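Home / Textiles / Interviews

Sheet fabric and the wash cycle: a conversation with Algirdas Kļaviņa

Algirdas Kļaviņa has run the test laundry at Lastetti for 21 years. The company supplies bed linen to small hotels, and his department decides which fabrics stay in the catalog. We spoke on 23rd January, shortly after the Valen percale had finished its second round of washing.

He starts with shrinkage. "Cotton sheeting loses most of its length in the first three washes," he says. "We cut for that. If a fitted sheet is made to the exact size of the mattress, the corners will pull off within a month."

Thread count interests him less than yarn quality. Figures above 400 are usually reached by counting each ply separately, he says, and the fabric is no stronger for it. He prefers a single-ply yarn with long fibers, woven fairly open. 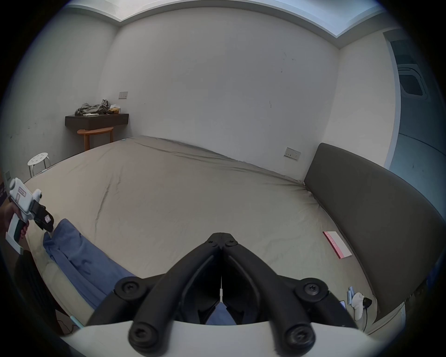
Pilling is measured at Lastetti on a rubbing machine set to 3,000 cycles. Samples are then graded by eye against a set of printed standards. The Pruseo blend, which contains 38 percent polyester, was dropped in September after two poor grades in a row. "It dried fast and it looked bad," Kļaviņa says. "Hotels will forgive slow drying."

On temperature he is cautious. Most of the color loss he records comes from too much detergent and too little rinsing. He recommends half the dose printed on the box in soft-water areas, and a second rinse for dark shades.

Elastic is the usual point of failure. The Lapiņa line now has it sewn around the full hem, and the replacement thread is being tested at 140 degrees Fahrenheit. Results are due before the next catalog goes to print.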